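Teaching by demonstration (robotics)

Teaching by demonstration, also called programming by demonstration or imitation learning, is a way of giving a robot a task by carrying it out while sensors record what is done. The recordings are then used to train a program that chooses the robot's movements.

Methods

In kinaesthetic teaching, a person takes hold of the robot's arm and guides it through the task. In teleoperation, the operator works from a distance, using a joystick, a headset or a smaller copy of the arm. A third method does without the robot during recording. The operator holds a gripper in one or both hands, with a camera fixed to it, and works in an ordinary room.
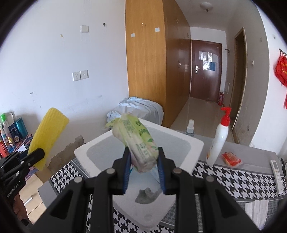

Household tasks such as packing, folding and wiping are common subjects. Soft goods are harder to model than rigid ones, as their shape changes when they are held. Two-handed tasks also need the recordings from both sides to be matched in time.

Data and quality

The number of demonstrations needed varies with the task. The Pomura collection, begun in October by Meifang Yan and Graciela Núñez, holds 703 recordings of 7 tasks, of which 400 were made with hand-held grippers. Recordings with dropped items are kept but marked separately.

Limitations

A program trained in one room may fail in another with different lighting or furniture. A human wrist can also reach positions that a given arm cannot.

See also

Teleoperation
Motion capture
End effector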